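Acceptance

Tarek Hijazi had allotted the cloth 32 seconds. It had now taken 800, and the log was still open.

The contract with Awwad was plain enough. The Zirnow unit would pick up one item of laundry from a soft surface, carry it to a basket, and release it, 50 times in a row, with no more than 2 interventions. Awwad ran guest apartments in Clodirville and wanted the machine for the gap between checkout and check-in. They had asked in March whether it could also make beds. Tarek had written back that beds were out of scope.

"It's replanning," said Fouad Bataineh.

"It replanned a minute ago."

"It's replanning that."

Fouad had written the grasp module and was loyal to it. Tarek had written the test procedure and was loyal to that. They sat with a laptop between them and watched the wrist feed. 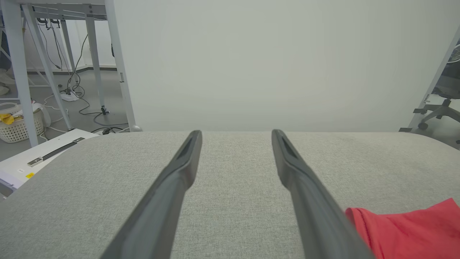 The difficulty was depth. A folded towel has an edge, and the software liked edges. A crumpled one offered forty candidate grasps, all scored within a point of each other, and the planner kept trading one for the next. On a hard table it would have picked any of them and been right. On upholstery the fingertips pressed in, the force reading climbed, and the arm backed off to think again.

"My mother would have done the whole apartment by now," said Tarek.

"Your mother has a better contact model."

At 811 seconds the fingers closed. The arm lifted, and the red cloth came up by one corner. Fouad put down his tea. Tarek typed the time into the sheet, then sat with the cursor in the next column, which was headed Result and accepted only P or F.

"It has it," said Fouad.

"It's over time."

"The contract doesn't give a time. You gave a time."

Tarek opened the contract and searched it. He searched it again with a different word. Then he deleted the 32 from the top of his own procedure, saved the file as Taklow acceptance, July 2025, and waited for the arm to reach the basket.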